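Chapter 11
Small Items on Shared Surfaces

Aims of this chapter

After working through this chapter the reader should be able to:
sort small loose items by size, weight and frequency of use;
choose between open, closed and see-through storage for a given item;
lay out a two-table work surface with a front zone and a back zone;
record a layout so that another person can restore it.

11.1 Introduction

Chapter 10 dealt with bulky goods: linen, cookware and boxed stock. The present chapter turns to items that fit in one hand. They take up little volume but account for a large share of the time spent searching, and they are harder to assign to a fixed place. A saucepan has an obvious shelf. A bottle, a bag of pencils or a spare cable does not, and tends to stay where it was last put down.

The method set out here follows Mösli's household notes, first issued for trainees at the Marsden housekeeping school and later revised by Nneka Ojo. Ojo kept the original sorting classes but replaced the single-surface layout with the zoned layout used throughout this book. Readers who trained on the older notes should pay particular attention to section 11.3.

11.2 Terms

Container. Any object whose purpose is to hold other objects. A sealed carton counts as one container, whatever is inside it.

Organizer. In this book spelt organiser: a container divided into two or more parts, at least one of which can be reached without moving another.

Loose item. An item standing on the surface with no container. Fruit, single bottles and small retail boxes are common cases.

Front zone. The part of the surface nearest the user, reserved for items in current use.

Back zone. The remainder of the surface, used for containers, tall items and items awaiting a place.

Seam. The line where two tables meet. The seam is a convenient boundary between zones, but it is a poor place to stand anything narrow, as the table tops may differ slightly in height.

11.3 Zoned layout

Where two tables are pushed together, the nearer table is taken as the front zone and the further table as the back zone. Tall containers go at the back so that they do not block reach. A carton that overhangs the table should be moved fully on to it or set on the floor — an overhang of any size is recorded as a fault.

An organiser with both drawers and a clear compartment is best placed near the middle of the back zone. Drawers suit items that are used daily but need not be seen. The clear compartment suits items chosen by sight, such as bottles of similar shape. A fold-up mirror adds height, so nothing that is needed often should be kept behind it.

Figure 11.1 gives a mixed layout for study. The back table holds a sealed carton, a white organiser with its mirror raised, a green pear and a small blue box printed with a computer mouse. A bag of pencils and small bottles are on the front table. Before reading on, assign each item to one of the terms in section 11.2.

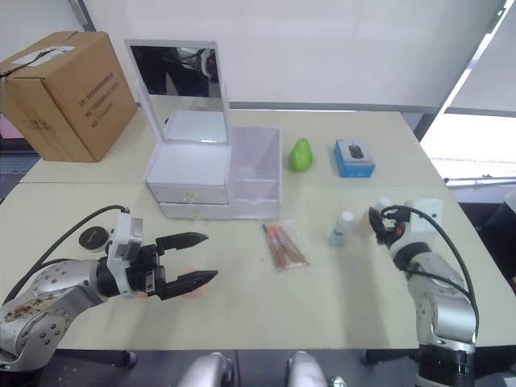 11.4 Order of work

Clear the front zone first. Group like with like, and keep bagged items in their bag until a drawer or pot has been chosen for them. Food is removed from the surface before any toiletries are handled. Retail boxes are opened only if the contents are to be used at once; otherwise they are stored closed, with the printed face towards the user.

Next, fill the organiser from the bottom drawer upwards. Heavier items go in the lower drawer. The shallow tray is filled last and should hold a single layer.

Finally, note the position of each container on the layout sheet (Appendix C). Loose items are not entered on the sheet. If a loose item is still on the surface at the second check, it is given a place and entered then.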